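Packaging and Storage of Dry Goods
Handout 4, teacher: Matilde Meireles

Today we speak about secondary packaging. Primary packaging touches the product, for example the bag around rice or pasta. Secondary packaging holds many of these bags together for transport.

Please remember from the last lesson:
Moisture is the first enemy of cardboard. A box that stood in a damp store loses a big part of its strength, even when it looks good from outside.
Boxes are strongest at the corners. When you stack them, put corner over corner.
Leave space between the wall of the store and the first row.

In the Stestora case (reading, page 41) the store received 16 pallets in April and put them directly on the floor. Write down which mistakes you find.
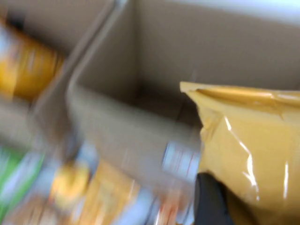 Calculation for homework: a shop orders 4000 bags, and one box takes 10 bags. How many boxes does it need? Then read again the part about stacking and decide how high you would build one pallet. Explain your choice in a few sentences. Bring your answer on paper, not by email.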